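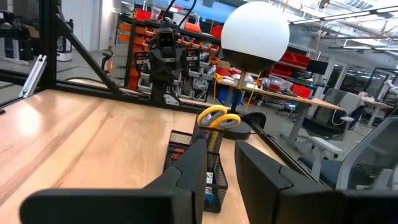
Wrist view, desk-tidy task. Scissors in the tall cup.

March, 4:20 pm, notebook of K. Vincze

Task for the student showcase is still "tidy the desk," chosen by vote over my objections. Máté argued that everyone understands a messy desk. He has certainly supplied plenty of research material.

Reset procedure as agreed with Lộc: organizer in the middle, scissors flat, sticky notes anywhere within reach, pens last. Please stop lining things up neatly before a run. The policy has to cope with slobs.

Total episodes logged: 2831. Of those, 88 are marked "redo" in Sille's handwriting and 23 are marked "redo??" in mine. I will go through the second lot when I am feeling stronger.

Pens remain the problem. The fingers close fine on a pen lying alone, then Drollov (our planner, named by Mircea, no explanation offered) picks a route to the organizer that would suit a much larger room. 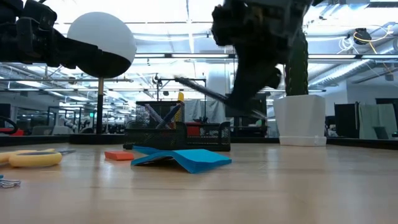

I have asked for slower transfers and a lower lift height. Mircea says slower looks boring on stage. I say a pen in the audience looks worse.

To do before the next session:
– relabel the wrist views, left and right got swapped in 8 episodes
– Lộc to check the finger tips for wear
– buy more sticky notes, the bright ones, the pale ones vanish against the wood
– ask Sille what "redo (sad)" means

Máté wants to add a stapler. Told him after the showcase.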